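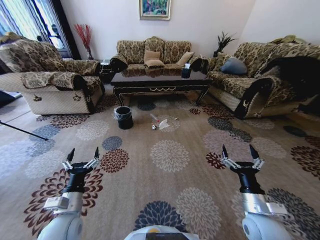
Skellel to Open Rug Cleaning and Repair Workshop in Skarkholm

SKARKHOLM, June. Skellel, the home textile care company, today announced that it will open a workshop in Skarkholm for the cleaning, repair and storage of area rugs. The site is the company's second, after Berge, and will accept its first orders at the end of the month.

The Berge workshop handled 2,031 rugs last year, of which 203 came from households in the Skarkholm area. Customers there have until now had to send their rugs by freight. Pickup and return within the city limits will be included in the price of a full cleaning.

The new workshop will offer hand washing, fringe and edge repair, moth treatment and the fitting of non-slip pads. Large patterned rugs will be checked for color fastness before any water is used, and owners will receive a written estimate before work begins. Storage space is available for 200 rolled rugs.

Skellel will also introduce its Trastisura care plan in Skarkholm. The plan covers one cleaning a year and minor repairs, and may be transferred to a new owner if the rug is sold.

Opening hours and a price list are available on request from the Skellel press office in Berge.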